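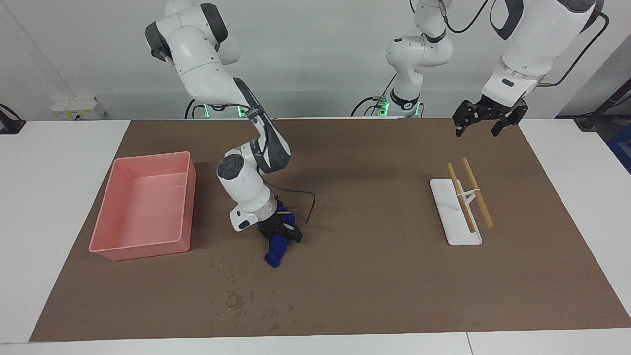
Home | Articles | Checklists | Contact

Local Administrator Accounts - Quarterly Inspection
Site: Nenisdale office, domain Sirkora
Checked by: Elie Srour
Reviewed by: Joelle Nseir
Date: 8/19/25

1. Built-in Administrator account disabled on workstations.
Pass on 147 of 154. The other seven were off the network and are carried over.

2. Local Administrators group contains only approved members.
Fail. Eight machines still list the old Biltgate support account. Remove through Group Policy, then run gpupdate /force and check with: net localgroup administrators

3. Local passwords unique per machine.
Pass. Rotation last changed in January.

4. Remote Desktop limited to the admin group.
Pass on servers. Not checked on laptops.

5. Failed logons written to the Security log.
Partial. Event 4625 present on 127 machines. Audit policy not applied to the Awwad OU - link is there but disabled.

6. Service accounts denied interactive logon.
Pass. One exception on the backup server, approved by J. Nseir.

7. Guest account disabled.
Pass.

Reviewer comment: item 2 was open last quarter as well. Close it before the next patch window and attach the group listing for each machine. Item 5 can wait for the OU cleanup.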